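Progress note, February – Wesik hand cell, for Jovita Hinojosa

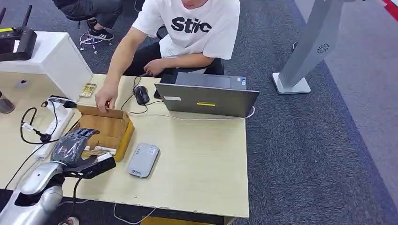
*Bench setup: robot hand next to the open carton, laptop on the table.*

Short version: we lost most of the month to one fault. Packing trials are behind, the safety side is dealt with, money is ok.

**What went wrong**

Hand closed without a command during a carton trial. Cirilo Meléndez was reaching in to straighten a flap, got his knuckles pinched. No injury, skin not broken, but he should not have been in reach with the drives live and the procedure let him. That part is on me.

Logs show the hand controller dropped its link for 200 ms, came back, and replayed the last grip target. It should of gone to hold. Brundel confirmed the same on their bench with our firmware, so it isnt just our wiring.

**Done so far**

- Link loss now means hold, and a manual re-arm before anything moves
- Grip force capped while anyone is at the table
- Stop button moved to the packer's side, was on the operator's side only
- Hand cable rerouted and strain relieved – the old connector had play in it

Reran overnight with forced dropouts, 1767 cycles, no unwanted closes. Target was 2000, the run ended early when the logging disk filled up. Will repeat in full.

**Still open**

- Root cause of the dropout itself. Suspect the connector, not proven
- Rosales wants the revised risk assessment before we go back to shared trials. Draft is with Cirilo
- Omeo carton set not started, slips to next period

**Need from you**

Ok to spend up to $200 on locking connectors, and a yes or no on moving the Omeo milestone. Cable order goes in as soon as I hear back.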